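Trolten build forum > Student projects > Hand-held gripper: pad wear and finger alignment

cpringle
Second-year group project, the Trolten gripper. We are recording pick-and-place demonstrations by hand before any of it goes near an arm. The pads are printed in dark green and both now have a rough, chipped strip along one edge. Question for anyone who has built one: reprint the pads, or face them with something softer and carry on?

Settings were 20% infill and 2 walls. Pads were printed upright, so the layers run across the gripping face.

marrow_fen
Upright is your problem. Load goes across the layer lines and the edge crumbles. Print them flat and add walls before you change anything else.

tolpuddle8
Disagree. I ran upright pads for a whole term without trouble. Chipping at the edge usually means the pads are hitting the bench, or meeting each other slightly out of parallel. Check the pivots first. If there is play in the linkage, new pads will go the same way.

cpringle
Pivots have brass eyelets in the arms and I can't feel any play by hand, which I accept is not a measurement. With the jaws open the pads angle inwards slightly. I had put that down to the design.

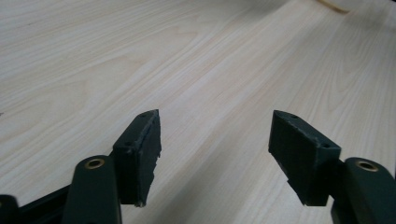 The supervisor would like the same geometry kept for every recording, so anything that moves the contact face is awkward. A rubber facing would add thickness on both sides and we would have to redo the width calibration.

marrow_fen
Then reprint to the same file. Same geometry, flat orientation, 8 walls if the slicer lets you. The face won't move.

cpringle
It will a little. Flat orientation puts the screw holes on their side and ours came out oval the last time we tried it. They need reaming afterwards.

tolpuddle8
Ream them, it takes a minute. But put a feeler gauge between the pads at the tip and at the base first. If the two readings differ with the jaws just closed, you have your cause and it isn't the print.

Turcotte
Has anyone asked whether the wear matters? If the pads still hold the part, a chipped edge is cosmetic. Our club left ours alone until the end of the project.

marrow_fen
It matters if the pads show in the recordings. You end up with early data on clean pads and late data on worn ones.

Turcotte
Small effect, I'd have thought. Lighting changes over an afternoon will be worse.

cpringle
Possibly, but the pads are easier to control than the windows. Plan is feeler gauge first, then one pair reprinted flat with the holes reamed. The old pair stays in the box as spares. I'll post the gauge readings when I have them.

Catherine Pringle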